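Equipment notebook -- Manipulation Laboratory
Entry: December, 9.40 am
Recorded by: S. Vishwakarma
Present: Zhiqiang Xia, Sarita Vishwakarma

Purpose of entry: to record the position on the dual-arm purchase ahead of the capital equipment round, and to note which items remain unpriced.

The written quotations from Furero and Darimier have both been received. Furero has quoted for a complete pair of arms with hands fitted at the factory. Darimier has quoted for the arms alone, with hands to be sourced separately. The two documents are therefore not comparable as they stand, and Zhiqiang has asked Darimier to reissue theirs with a line for the mounting flange and the wrist cabling. The Rastogi hand remains the preferred option if the separate route is taken. Its catalogue does not state whether the cable is included and I have written to enquire.

Reach was discussed at length. The Furero arm is listed at 700 mm and the Darimier at 965 mm. The shorter arm would suit the existing bench, but the drawer work in the second half of the program calls for both arms to operate over the same unit, and Zhiqiang is of the view that 700 mm leaves too little margin once the bases are set apart. I am inclined to agree. The longer arm will require a heavier pedestal, and the floor loading in the east bay should be confirmed with Facilities before any order is placed.

The drawer task has been set up in simulation so that clearances can be checked before funds are committed. Household furniture was selected in preference to the calibration fixtures, as the funding application refers specifically to domestic storage.

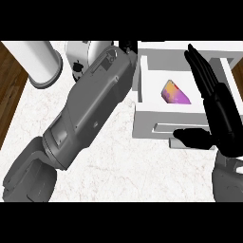

Fig. 1. Drawer task, simulated. Drawer open, black hand at its front right corner, grey left arm across the workspace.

Two points for the specification arise from the simulation work. First, the forearm is bulky relative to the furniture, and the specification should state a maximum forearm width as well as a reach. Neither supplier gives this figure in the summary sheet. Second, the view of the work is readily obstructed by the arm itself. A second camera and bracket should be added to the budget now, as a later variation would have to go back through Purchasing.

Furniture for the physical rig: one drawer unit with a full-width handle, plus a spare drawer front. Villis can supply a unit 480 mm wide from stock. Zhiqiang will check the runner type before we commit -- the soft-close version is unsuitable for the force measurements.

Consumables: 100 replacement fingertip pads to be included in the first order. The price break applies at that quantity and the pads are common to both hand sizes.

Items not yet priced: pedestal, second camera and bracket, guarding for the east bay, electrician's time for the additional circuit. The extended warranty has been left out of the draft for the present. Sarita to ask whether it may be charged to the maintenance allocation.

Actions
Z. Xia: revised Darimier quotation; forearm dimensions from both suppliers; drawer runner type.
S. Vishwakarma: Rastogi cable query; floor loading; warranty; draft budget table to be placed in the shared folder.

Addendum, 3.15 pm: Rastogi has replied. The cable is not included and is sold in two lengths. The longer one has been entered in the draft.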